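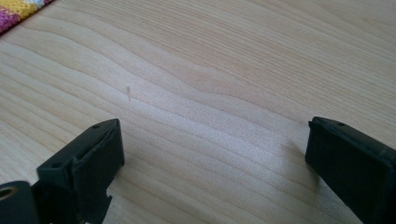
Wood grain on a tabletop.

I have kept notes on bark for three winters now, mainly to settle whether the silver birch by the lane sheds more in cold weather or in dry weather. The answer so far is dry.

The method is simple. I tie a strip of netting round the trunk at chest height, collect whatever falls into it and weigh it on the kitchen scales. In January the birch dropped 44 grams. The wild cherry next to it dropped almost nothing, as its bark peels in bands that hang on for months before they let go.

Bark cannot stretch much. The living layer beneath adds width to the trunk each year, and the dead outer layer has to crack, flake or peel. Oak cracks into ridges. Plane trees drop plates the size of a hand and show yellow or green underneath. Beech stays smooth well into old age, its outer layer being thin and lost as fine dust.

Rajeshwari Shenoy wrote to ask if loose bark should be pulled off. Leave it alone. If the layer below is still attached you will open a wound, and spiders and small beetles winter in the gaps.

Girth is also on the list this year. The big oak at Ranow measured 235 cm at chest height, with the tape held level and the ivy lifted clear. The younger one by the gate was 87 cm. I will measure both again once the leaves are down, using the same tape and the same nail mark on the fence post for height.

Recent posts
Telling ash from rowan by the buds
Leaf mould after 30 weeks
Why hornbeam keeps its dead leaves
A cheap tape for measuring girth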